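An afternoon at the Iltureck open day
February 1, 2020

I had wanted to see the workshop in Golau for a long time, and last week I finally went. The bus from Bretel takes 45 minutes, and I was there before the doors opened. The program promised a demonstration of table clearing with a hand-held gripper, a subject that I know only from reading.
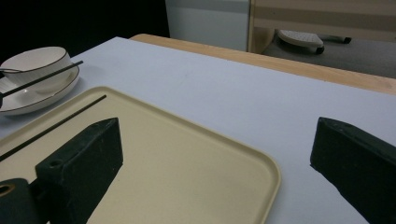
My own interest is in small kitchens, where my mother worked for 33 years, so I asked many questions about dishes. Jonas Baumgartner, our guide, answered them patiently. He told us that plates are easy to plan for and that thin things are the real trouble. I could believe him when I looked at the black chopstick on the beige tray, because the two fingers beside it were so thick and blunt.

After this we could try the gripper ourselves. It was heavier than I expected, and my wrist became tired quickly. I also learned that one must approach slowly and keep the same angle until the end.
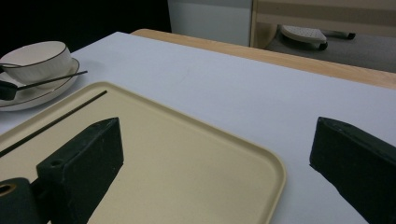 Śliwiński wrote to me afterwards that he would rather see such tools in hospitals than in restaurants, and he asked if the group had spoken about cleaning them. They had not, and I forgot to ask. The next open day is in June, so I have put it on my list.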